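Home > Household > Storage > Kitchen

Produce basket

A produce basket is an open container used in homes and shops to hold fruit and vegetables at room temperature or in a refrigerator. It differs from a fruit bowl in having openings in its base, its sides, or both, and from a crate in being light enough to lift with one hand when full. Common materials are molded plastic, coated wire, wicker, and split bamboo.

Construction

Molded plastic baskets are made in one piece by injection molding, most often from polypropylene or high-density polyethylene. The rim is thickened to resist bending when the basket is lifted from one end. Corners are rounded, which lets the part release from the mold and makes the finished basket easier to wipe out. Most patterns taper slightly toward the base so that empty baskets nest.

Perforations serve two purposes. They drain rinse water, and they admit air to the underside of the contents, where moisture tends to collect. Round holes are easier to clean with a brush; slots drain faster but catch stems and the skins of onions. The Hunora pattern, sold from July 2011, has 177 round holes in the base and solid lower walls. The earlier Cadside pattern was slotted on all sides and was withdrawn after complaints that green beans fell through.

Use

Produce is commonly brought home in thin transparent bags and moved to a basket during unpacking. The bag is opened or cut, heavier items are placed first, and soft items are laid on top. Mixed bags, in which several kinds of produce are packed together, are sorted at this stage.
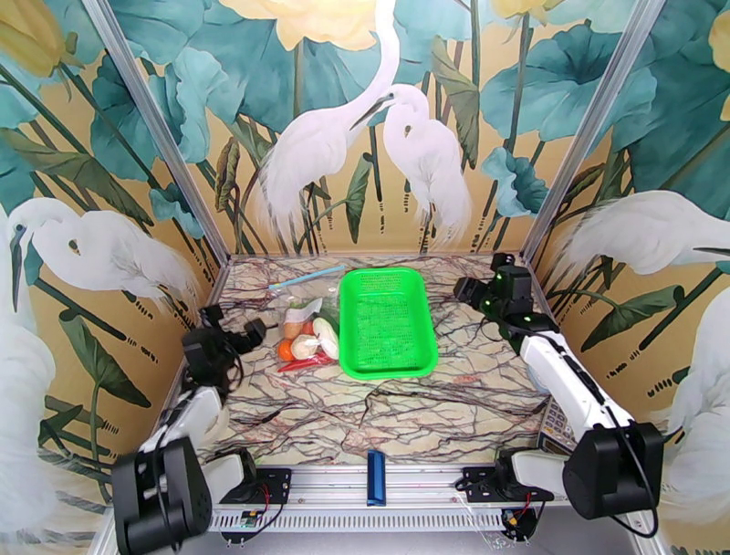 Yadav disagreed with sorting at the table, writing that a mixed bag should be emptied into the basket whole, rinsed there, and divided only once the contents had drained. The objection applies mainly to root vegetables and firm fruit. Mushrooms and berries are normally kept dry until they are eaten.

Onions and potatoes are stored in separate baskets in most household manuals, as are apples and leafy greens. Apples give off ethylene, a gas that speeds ripening and causes leaves to yellow. Bananas and tomatoes have the same effect to differing degrees. Carrots keep longer in a cold, humid drawer than in an open basket on a counter.

Capacity and load

Household baskets are usually sold by outside dimensions, and volume is seldom printed on the label. In the Cinau household storage survey, 1,340 baskets were measured in use. The survey recorded fill height, base condition, and the number of kinds of produce held together, with 3 the most frequent figure. Baskets filled above the rim showed more bruised fruit in the bottom layer than baskets filled level with it.

Cleaning

Plastic baskets are washed by hand in warm water with dish soap. Polypropylene withstands 100 °C for short periods, but thin rims may warp in a dishwasher if the basket is loaded under a heavier item. Wicker is brushed dry or wiped with a damp cloth and left in moving air. Wire baskets with chipped coating are replaced, as rust marks the skins of pale fruit.

See also: Colander; Fruit bowl; Root cellar; Vegetable crate

Filed under: Food storage containers | Kitchenware | Plastic household goods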